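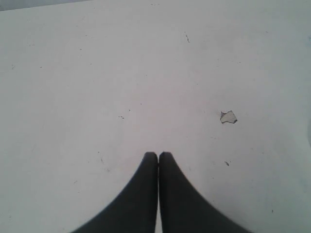
When Boonsong Kaewmanee joined Casteo, the planner took most of a coffee break to find a path around anything taller than a mug. "You pressed go and went off to do your email," he says, laughing. "I loved it anyway."

These days he looks after motion planning for the whole Vastport stack, and he is just as keen on it. We spoke over a video call, with his screen shared and a planning log scrolling past the entire time.

His favourite change so far went in last July: the planner now has a limit of 300 milliseconds per query. If it can't find a route by then, it hands back the best partial one and asks the camera for another look. "People hated the idea! They said we'd be stopping halfway to everything. But a short move and a fresh view is often all you need -- the arm sees round the corner it was worrying about."

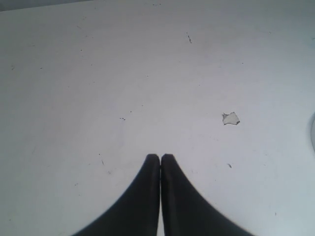 Perception is where he gets most animated. A plain white table, he says, is harder than a messy one, as the depth estimate has so little to hold on to. "Scratches are lovely. Specks are lovely. I would never clean a table before a test. The tracker will grab a tiny dark mark and hang on to it for dear life."

The trouble starts when a white thing stands on that white table. The edges fade on the bright side, and the planner is left guessing where the object stops. His team's answer was to let the map say "don't know" and to charge a higher cost for passing through those cells.
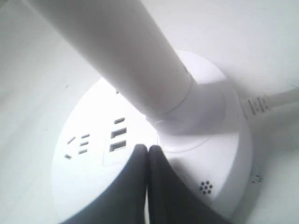 Words: the Groen editorial desk
November 16, 2022

Tall, thin shapes are the other headache. Kaewmanee's test suite, Flovgate, holds 1,386 recorded approaches, and 80 of them involve some kind of post or column. "Those 80 are my babies. If a new build gets through them, I'm happy to let it near hardware."

And cables? He groans. "Cables are next. We treat them as a fat tube for now, which is safe but silly -- you lose so much room to move."

He is hoping to have something better to show in the spring, and he has already started recording.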